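Tekstead workshop revises surface standard for small-parts tables

Tekstead has issued a revised setup sheet for the worktables in its Clutholm workshop. The sheet covers mat placement, edge taping, cable fixing and the choice of shallow dishes for small parts. It replaces a one-page note that had been in use since the tables were installed, and it takes effect in October.

The main change is the work surface. Tables were previously used bare, with parts set down on the wood. Under the new sheet, each table carries a single dark gray mat with a fine texture, laid flat and taped to the tabletop with white masking tape. Clips and double-sided film were considered and dropped. Clips stood too high above the surface, and film left residue on the wood when a mat was changed.

The sheet asks for tape at every corner and at least one strip along the rear edge. Where an edge lifts, a second strip may be laid across the first. Long strips that run onto the wood are allowed as long as they do not cross a cable. Cables on the tabletop are to be held down with the same tape in two places, with enough slack left for the cable to curve without pulling.
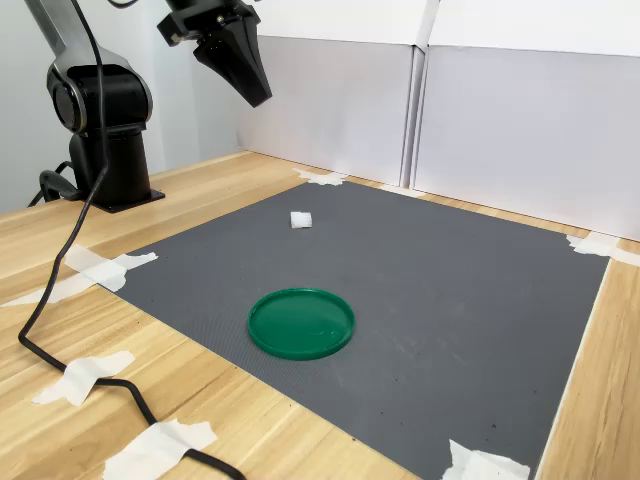
Taped mat with a green plastic lid on it, Clutholm workshop.

The second change concerns dishes. The workshop had been using deep tubs for fasteners, spacers and similar items. Tubs hold more, but the contents are hard to see from the side and the walls get in the way when a single part has to be picked out. The sheet now permits any round plastic lid or shallow dish with a raised rim, placed rim up. The rim keeps round parts from rolling onto the mat, and the low wall leaves the contents in view.

Color is left open, with one condition: the dish must stand out from the mat. Green was accepted. Black and dark gray were ruled out after parts trays in those colors proved hard to find by eye at the end of a shift. Clear dishes were also ruled out. Glossy plastic is permitted, although the sheet notes that it reflects overhead light in streaks and that a thin or pale part lying under a streak can be missed. Staff are told to turn or move the dish before recording a part as absent.

Mats were supplied by Gumov, which cut them to a finished size of 400 by 405 millimeters for the trial batch used on the parts shelves. The table mats are larger and are cut from the same sheet stock. Gumov lists the shelf mats at 2 millimeters thick. Tekstead did not give a thickness for the table version.

Wear is to be checked monthly. Small specks and light scuffs are acceptable and do not require a replacement. A mat is to be changed if the texture has worn smooth in the main working area, if a cut goes through to the wood, or if a corner no longer lies flat after retaping. Old tape is to be removed fully before new tape is applied.

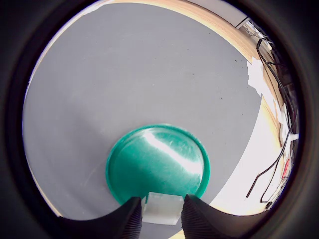 Stock and schedule

Tekstead has ordered 400 shelf mats from Gumov for the Clutholm site. Delivery is set in two lots, the first going to the small-parts area and the second to packing. No separate order has been placed for dishes. The workshop will use lids already in store and buy more only if they run short.

A second site, at Alcantara, will keep its bare wood tables for now. The tables there are used mainly for larger assemblies, and the setup sheet does not apply to them. A shorter version covering cable fixing alone is being prepared for that site.

Copies of the revised sheet are kept at the end of each bench row in Clutholm. The earlier note should be taken down when the new one is posted.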